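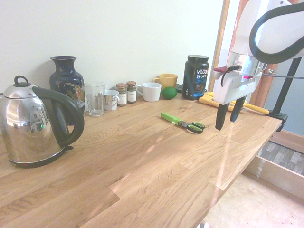

Kotulport Ferry Notices

Data > Transport > Water > Kotulport Ferry Notices

This repository holds the text of 471 public notices posted by the ferry service at Kotulport, typed up as they appeared on the board by the ticket window. They cover late boats, missing boats, price changes, lost umbrellas, and one long dispute about bicycles. If you came for live departure times, you are in the wrong place, though you may still do better here than at the board.

The collection was put together by Keabetswe Sibiya and Bongani Shezi. Keabetswe rode the boat to work and had a lot of time to read. Bongani did the cleanup and takes the blame for the column names.

What's in the folder

notices.csv - one row per notice, the main file
boats.csv - the 2 boats, Molefe and Sureck, with their capacities
codes.txt - what the reason codes mean, where they mean anything
fixes.txt - every change made to the typed text after the first release

The Columns

notice_id: a plain number, in the order we typed them. It says nothing about when a notice went up.

posted: the date on the notice. The ferry office likes to write "today" or "tomorrow," and on one occasion "Tuesday or the day after." When we couldn't work out the date, the field is blank. Please don't fill it in with the average.

boat: Molefe, Sureck, both, or unknown. Notices that say only "the boat" are marked unknown, even though regular riders will tell you it's always Molefe.

reason: one of the codes in codes.txt. Fog is fog. Wind is wind. "Operational" covers everything else, from engine trouble to a captain at his sister's wedding.

text: the full wording, with the original spelling. The office spells "passenger" three ways and we have kept them all.

tone: polite, neutral, or short. Keabetswe assigned these by hand and will defend them at length if you write to her. Bongani thinks the column should go. It stays for now.

A few things to know before you count anything

148 of the notices concern cancellations. That does not mean 148 sailings were canceled. One notice can cover a whole afternoon, and some sailings got two notices, the second apologizing for the first. The office also has a habit of canceling a boat and then running it, which pleased the people still standing on the dock.

There are no notices for sailings that went fine. A model trained on this file will conclude that the ferry never runs, and on a wet morning in October it would have company.

Notices about lost property are included because they were on the same board. Filter on reason = "lost" if you want them out. We'd suggest reading them first, mainly for the correspondence over a left-handed glove.

Names and phone numbers of riders were replaced with [name] and [phone]. Staff who signed notices appear by job title only. If you recognize yourself anyway, write to us and we'll take the row out.

How the text was typed

Each notice was typed once by one of us and checked by the other. Where we disagreed on a word, we went back to the board if the notice was still there, and otherwise marked the word with [?]. The marks number 40, and most of them come from a single week when the office was short of working pens.

We didn't use any scanning software. We tried Pakov, our own script for reading the board, and it turned "no boat after six" into "no goat after six." Pakov has been retired to the old folder. You're welcome to revive it, but please don't send us the results.

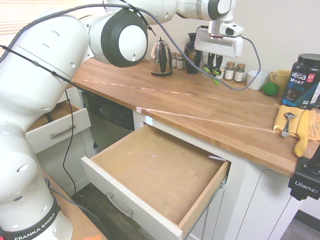 Can I use the notices in a class or a paper?

You can use them for both, free of charge, as long as you name the collection and say which release you used. Selling the file on its own is the one thing we ask you not to do - we can't picture the buyer, but we've been surprised before.

Fixing mistakes

Open an issue with the notice_id and what you think is wrong. Spelling errors in the text column are almost certainly the office's, so check fixes.txt before you write. Wrong dates are almost certainly ours.

We don't take requests to change the bicycle notices. Both sides have asked.

Known gaps

The board was taken down for painting and came back with a glass front and a lock. Notices posted while it was down went on the side of the ticket booth, where the rain got to them first. We typed what was left, and rows with partial text end in [torn].

Last release: 2023-12-10

Filed under: Ferries, Small Data, Public Notices, Text

Related collections
Kotulport Bus Shelter Posters
Harbor Radio Weather Scripts
Lost Property Lists, Inland Stations
Parking Signs That Disagree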